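Grotham Sewing Guild, 7/23/20. Slides are numbered on the printed sheet; skip the cost slide if the first half runs long.

# Cutting tables and pressing surfaces: height, support, layout

## Opening

- Scope is home sewing rooms and small shared workrooms. Industrial tables are left out.
- Three surfaces get used in most projects: machine bed, cutting table, pressing surface. Tonight covers the last two.
- Data comes from the Gritcombe workroom log. It has 437 entries, each one a complaint or a change request about a table.
- Most common entry is height. Second is flex in the top under a rotary cutter.

Ask for a show of hands: who cuts on a dining table? Move on without discussing it.

## Cutting table height

Measure the user standing, in the shoes normally worn for sewing. Elbow bent at a right angle, floor to the underside of the elbow. Set the top of the mat a few inches below that. The mat counts toward the height, and so does any board under it.

Dining tables come out too low for almost every adult. The user bends at the waist to reach the far edge, and the ruler hand loses pressure at the end of the cut. Bed risers are an acceptable fix if the legs sit squarely in the cups. Check for rocking after the first session and again a week later.

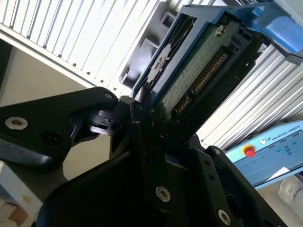 Should the pressing surface be the same height as the cutting table?

It should be slightly lower for most people. Pressing uses downward force from the shoulder, and a lower surface lets the arm stay straighter. If one table has to serve both jobs, set the height for cutting and use a thin pressing mat on top.

## Flex and support

- Flex shows up as skipped threads in the middle of a long cut. People blame the blade first.
- Test: lay a straight ruler on edge across the top, press down at the center, look for a gap under the middle of the ruler.
- Fix for a folding table: a center leg, or a cross brace screwed to the underside.
- Fix for a door on sawhorses: use a solid-core door. Hollow-core doors dent and will not hold screws except at the edges.
- The Ruppert drop-leaf was the table replaced most often in the log. The leaf bracket loosens and the leaf falls slightly below the main top. Shim the bracket with a washer and retighten.

A mat that spans the joint between leaf and top hides the step but does not remove it. The blade will still ride up at the joint.

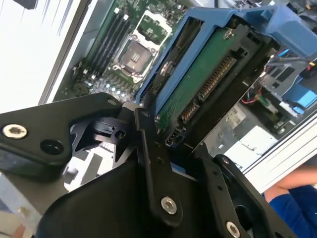 Casters make all of this worse. If the table has to roll, use locking casters on every leg and set the locks before measuring anything. A table that locks on two legs only will pivot when a long cut is started from the corner. Felt pads on a hard floor behave much the same way, so swap them for rubber feet.

## Pressing surface construction

Go slowly on this slide. People copy it down.

1. Base board: unfinished plywood. Particleboard swells with steam.
2. Padding: cotton batting, layered, no polyester. Polyester batting flattens and can melt under a hot iron.
3. Cover: tightly woven cotton or canvas, prewashed, pulled over the edge and stapled underneath.
4. Start stapling at the center of each long side and work toward the corners. Corners last.

Wool is a good padding if the budget allows it. It holds heat and presses from both sides, and it smells when damp. The foil-backed covers reflect heat but trap moisture in the board, so leave the board standing on its edge overnight after heavy steaming. 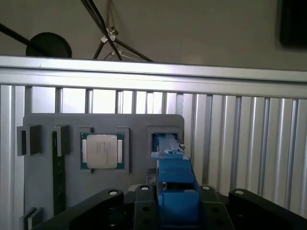
*Fixture board with memory module and processor in place; blue item going into the right-hand slot.*

## Layout

- Keep the iron within a turn and a step of the machine for piecing. For garment work it can be across the room.
- Leave walking room on at least two sides of the cutting table. Three is better for yardage.
- Do not run the iron on an extension cord. Rooms with one circuit should have the iron and any space heater on separate ones, which may mean doing without the heater.
- The Bavercombe room has its irons along the window wall. Good light, but the draft cools the board in winter.

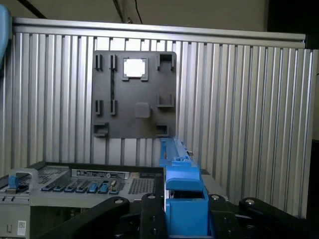
## Cost (skip if short on time)

- Gritcombe spent $3,025 refitting its room, cutting tables and pressing boards together.
- Bavercombe spent $3,301 for a room of similar size. The difference is mostly lighting.
- A home pressing board on this plan needs roughly 20 dollars of materials if the plywood is an offcut.

## Questions and handout

The handout has the elbow measurement, the ruler test, and the stapling order. The tape measure stays at the front table for anyone who wants to be measured before leaving. Return the demo board to the side room, padding up.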